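Home | Manuals | Set-up | Parts List | Contact

Section 2. Planning the Purchase

Complete this section before ordering a Pradon tabletop cell.

1. Measure the table. Allow 30 inches of clear space on the operator side.
2. List the items the arm will handle. Plates, cups and bottles need different grips, so price the gripper last.
3. Add a line for spare cables.
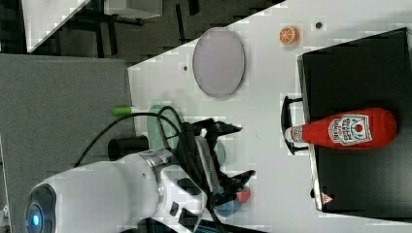 Marcus Kincaid: We left cables off our first budget and had to go back for another $600.

4. Get the mounting quote in writing. Clumach and Nguyen-Tran both quote rails and fixtures separately from the arm.

CAUTION: Do not drill the tabletop until the arm base has been delivered and checked against the template.

5. Decide whether you need a wrist camera. It adds $571 to the base order. 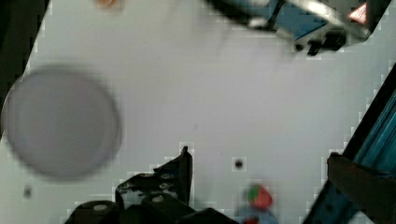

6. Allow nine weeks for delivery, and hold the final payment until the cell passes its first test.

NOTE: Prices are valid through July 1, 2018.

Comments (2)

Flakolholm: Does step 5 include the bracket?

Marcus Kincaid: Ours did. Check your quote.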